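November
Iida Hakala and Trygve Lindholm

3.2 Simulated kitchen task
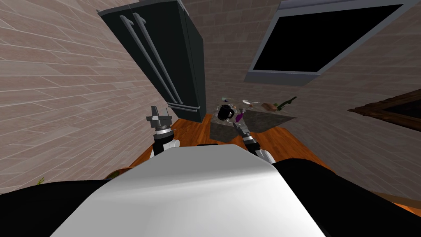
The student teams worked only in simulation during the first half of the course. Each team received the same kitchen, the same two-armed robot model and a task list written by the teaching staff. Control code was written in Udska, the course's own scripting layer, and every run was logged from the head camera so that the teams and the graders worked from the same view.

Figure 2. Head-camera view in the simulated kitchen. The right gripper is at the purple object; the left gripper is open. The black mug and the other tableware are on the gray surface.

A team was given 60 attempts at each task. Object positions were changed between attempts – the furniture and walls were not. An attempt was stopped after 100 seconds if the target object had not been placed. We recorded the result, the time used and the arm chosen for the first grasp. In total, 184 attempts were reviewed by hand by Orvokki Halonen, who had no part in the teaching.

Wide-angle distortion caused trouble early on. Several teams had tuned their reach on an undistorted test view and had to redo the calibration when they moved to the head camera. We left this step in the course, as the same correction is needed in the second half, when code is moved to the lab robot. Section 3.3 describes that transfer and the changes made to the grading sheet.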